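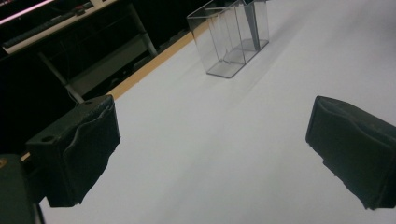 How to Wrap Your Own Yarn Mallets

I love making mallets. A pair takes an evening, costs next to nothing, and the first time you hear your marimba or vibraphone with heads you wound yourself, you'll want to wrap everything in the house. I started because my store-bought pair had gone bald on one side, and now I have a whole coffee can of them, from "barely there" to "wake the neighbors."

What you need

Two wooden dowels, 12 inches long for a kid's xylophone or longer for a full-size instrument
Two round balls with a hole drilled partway in (wood, rubber, or hard plastic)
Wood glue for wooden balls, epoxy for the others
Wool or wool-blend yarn, medium weight
A blunt needle with a big eye
Fine sandpaper

Fitting the heads

Sand the last bit of each dowel until the ball slides on with a firm push. If it wobbles, wrap the tip with a turn of thread before you glue. Put a small drop of glue in the hole (small! it has to go somewhere when the stick comes in), push the ball on with a twist, wipe off what squeezes out, and stand the pair in a jar overnight.

In the morning give each one a good tug. Anything that moves now will fly across the room later, probably during the quiet part. 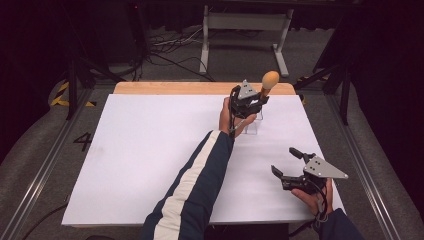

Round ball on a wooden stick.

Winding the yarn

Hold the tail of the yarn against the stick with your thumb, just under the ball. Bring the yarn up over the top, down the other side, and around the neck of the stick, then go up again a little to the right of where you were. Keep turning the mallet as you go, always in the same direction. You're making something like the lines on a peeled orange, and after 3 trips around the ball you should see no bare spots.

Tension is the whole game here, and it's such fun to play with. Tight yarn gives you a crisp, bright note. Looser yarn gives you that gorgeous round sound with hardly any click at the front. Pick one and stick with it for both mallets. I count wraps out loud, which my family has learned to live with.

Stitching it down

Cut the yarn with a long tail and thread your needle. Sew a ring of little loops around the top, catching the place where the strands cross, and draw it snug. Do the same at the neck, then bury the end deep in the winding and snip.

Try them on a low bar first, then a high one. Too bright? Add another layer. Too dull? Unpick it and pull tighter next time. The yarn can be used again, so there's no harm in fiddling.
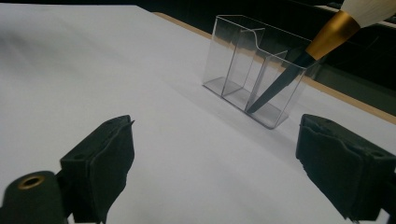 Karthikeyan Nambiar wrote to say that he skips the needle at the neck and ties it off with waxed thread, and that his have lasted 3 school years of daily band practice. He also soaks new wool in warm water and lets it dry before winding, so it won't shrink on the ball. I'm trying both on my next pair!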